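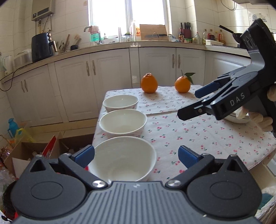

Prodromos Papadakis

Prondis bowls, README

Known fault, read before training. Left gripper's width reading freezes partway thru an episode -- fingers keep moving, logged value doesnt. 55 of 299 episodes hit so far, list in bad_width.txt. Drop them or mask the width column.

Task: white bowls on the cherry tablecloth, two hand-held grippers. Right one logs fine.

Cause not found. Swapped the cable, still froze after 4 episodes. Video is OK in all of them. Re-record planned for August.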